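Setting up the simulated kitchen for an open day

Last updated 27 October 2021

This page covers the simulated kitchen demonstration we run at the Flistidwood open days, from the night before to packing up. It is written for whoever is on the desk and assumes you can already start Gredano and drive the arm. If you can't, do the beginner pages first and come back.

The demonstration is simple. A visitor sits down, takes the hand controller and tries to pick up a small tool from the kitchen worktop in the simulator. The rest of the group watches on the big screen. Each visitor gets 300 seconds, and then the next one sits down. The real arm, Jerker, stays in its cell in the Koskela room and is shown separately. Don't try to run both from one desk.

What you need

The demo PC and its power lead (the short one won't reach the wall socket)
Two monitors, one for the visitor and one for you
The big screen, with the long video cable
Two hand controllers, both charged
The laminated card with the controls on it
A stable chair without wheels
Wipes

The night before

Start the PC and let it finish any updates. Then turn updates off until the day after. In January the machine restarted itself with a full row of people waiting, and it took most of the session to get everything back.

Open Gredano and load the kitchen scene from the open day folder. There is an older copy in the main scenes folder with the same name. It has the drawers unlocked, and visitors will spend their whole turn opening and closing them. To check which one you have, look at the title bar: the open day copy has "OD" at the end.

Press Reset five or six times and look at the worktop after each one. The tool should land somewhere on the tiles every time. If it drops through the worktop or ends up on the floor, close Gredano fully and load the scene again. Pressing Reset more times won't cure it.

Set the session timer. It is under Run, then Limits. The value is in seconds, so type 300 and not 5. Tick "Reset when time is up" and leave "Save run" ticked as well.

Check there is space on the drive. We already have 2643 saved runs on that machine and they are not small. If the bar in the corner is yellow, move the oldest folder to the shared drive before you go home.

Arranging the views

Gredano will show up to four cameras at once. For the open day we use two on the big screen and the same two on the visitor's monitor. More than that and people stop knowing where to look.

To choose them, open the Views panel and drag each camera into a slot. The one that looks along the worktop goes on the left. The one that rides with the arm goes on the right. Click the small lock on each slot when you have finished, or the first visitor who leans on the keyboard will swap them.

If part of the arm comes between a camera and the worktop, you will get a big block of plain grey where the kitchen ought to be. The picture is still live. Move the arm slowly with the left stick and watch the other slot while you do it. If the grey stays put even though the arm has moved, it may just be a wall, and the camera needs turning instead. 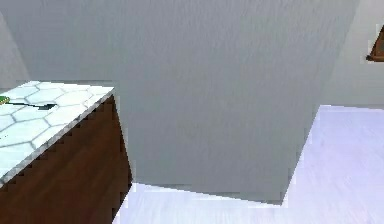
Two views of the tiled worktop in the simulated kitchen. 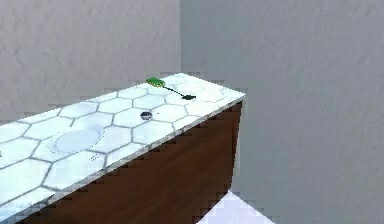

When both slots are as you want them, save the layout under Views, Save as, and give it the date of the open day. Then load it again from the menu to make sure it really saved. The layout file is kept separately from the scene, so saving the scene does nothing for the cameras.

Leave the picture quality on Medium. High looks nicer with the jagged edges smoothed off, but the delay between the stick and the arm becomes long enough to notice, and people who are new to it start pushing harder to make up for the lag. If a visitor asks why the edges look stepped, tell them the setting is there to keep the motion quick.

On the morning

Switch on in this order: big screen, PC, controllers. If the controllers go on before the PC they sometimes pair with the spare receiver in the drawer.

Run through one pick yourself. Do it at the speed a visitor would, which is slow. Check three things as you go:

The arm moves the same way as the stick. Left should be left on the left-hand view.
The gripper closes on the trigger and opens when you let go.
The timer starts on the first movement and not when you press Reset.

If left and right are swapped, someone has loaded the layout from the back-of-cell training. Load your own again.

Put the chair square to the visitor's monitor and tape the controller cable, if you are using the wired one, down the table leg. Put the card with the controls on the left of the monitor, where it can be read without picking it up.

Taking a group through

A group from a school coach can be as many as 48, and that is too many for one table. Split them before they come in. Half go to see Jerker and half come to you, then they change over. Not everyone will get a turn at the controller, so say that at the start.

Begin with a pick done by you while you talk. Keep the talk short. What we usually say is:

"This kitchen exists only inside the computer. The arm in it is built to the same measurements as the one next door. We practise on this one because we can put everything back with one button."

Then show the Reset button and press it, so they see the worktop set out again. Children in particular like this, and it stops them worrying about breaking anything.

Hand over the controller. Let the visitor move the arm freely for a few seconds before you mention the tool. Then give instructions one at a time:

1. Bring the arm over the worktop, well above it.
2. Look at the left view and line up from side to side.
3. Look at the right view and line up forwards and back.
4. Come down slowly until the fingers are either side of the tool.
5. Squeeze the trigger and hold it.
6. Lift straight up.

Step 4 is where most attempts go wrong. The usual mistake is to come down with the fingers lying along the tool instead of across it. The wrist turns with the two shoulder buttons, and you may need to point at them on the card. Try not to take the controller out of anyone's hands. If they are stuck, use the second controller, which can turn the wrist without taking over the rest.

Pressing the arm down into the worktop does no harm in the simulator. The arm stops and the edge of the view goes red. Let go of the stick and it clears.

If the tool gets knocked off the worktop, press Reset. That doesn't stop the timer, so if it happens early on, start the visitor's turn again.

Questions that come up

Is it a game? It can be used like one, but the movements are the ones used to operate the real arm.

Why not let us use the real one? The cell has to be shut when the arm is moving, and only trained people may operate it. They can watch it through the window in the Koskela room.

Does it learn from what I do? Your attempt is saved without your name. The good ones and the bad ones are both kept. Anyone who would prefer theirs not to be saved can tell you, and you untick "Save run" before they start. Remember to tick it again afterwards.

Is picking up a tool hard for a robot? Picking up the same tool from the same spot is easy. It gets harder when the spot changes, when the tool is thin and lies flat, or when the arm blocks its own camera -- and all of those happen in this kitchen.

If something goes wrong

The picture freezes but the timer runs: press F5 once and wait. Pressing it again starts the reload from the beginning.

One view is black: the camera has come out of its slot. Unlock the slot, drag the camera back, lock it.

The arm drifts with nobody touching the stick: change to the other controller and put the first one on charge.

Gredano closes by itself: start it again, load the OD scene, load your layout. With practice you can do this in under two minutes. Send the group round to Jerker early if the other desk can take them.

Packing up

Wipe the controllers and put both on charge. Close Gredano before you shut down the PC -- the last run is only written to disk when the program closes. Copy the day's runs to the shared drive, in a folder named after the open day, and turn updates back on.

Write anything that broke in the blue book by the door, with the time it happened. The long video cable goes back in the Koskela cupboard, coiled, with the tape taken off.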